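# Chapter 3: Professional Associations and What Membership Does

People who work in the same trade have formed associations for as long as there have been trades. Some keep a register and can strike a member off it. Others only collect dues and mail a newsletter. An employer reading a résumé may not know which kind is listed, and the applicant may not know either.

This chapter looks at how associations admit members, what members pay for, and how outsiders read the letters after a name. It draws mainly on two bodies. The Cadby Institute admits by examination. The Hultness Register admits by nomination, and in its last intake it took 239 of 504 people put forward.

Gitau Rugemalira, a surveyor in Montes, belonged to both for 15 years. When he let the Hultness membership lapse, none of his clients asked about it. When he was late renewing with Cadby, two clients called within the month, as their contracts required a member in good standing. 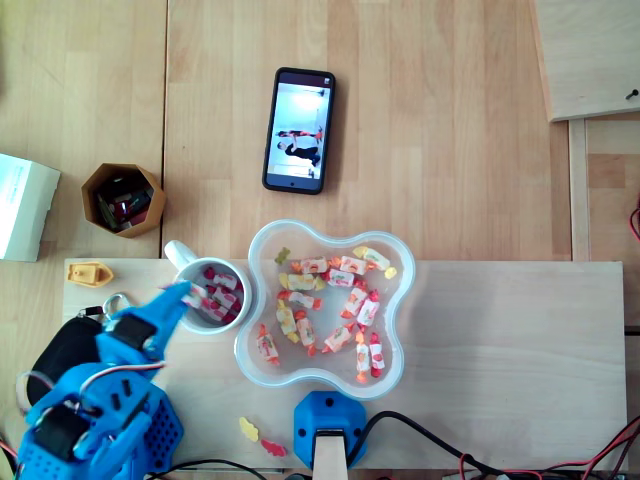 *Figure 3.1. A smartphone and a pen holder on a pale wood tabletop.*

The difference lies in who relies on the title. A credential written into contracts, insurance terms, or hiring rules has a use outside the association. A credential known only to other members works mostly as a way to meet people. That may still be worth the dues, and Section 3.2 covers referrals and local chapters in detail.

Jozefína Šindelář's study of the Sonine chapter is used throughout. She asked members why they joined and then asked again at renewal. The answers often did not match, and Section 3.4 deals with the reasons.

**Terms to know:** admission by examination, admission by nomination, good standing, lapse, register.

## 3.1 How Members Are Admitted

An association has to decide who may apply before it decides whom to accept. Most set a minimum period of practice.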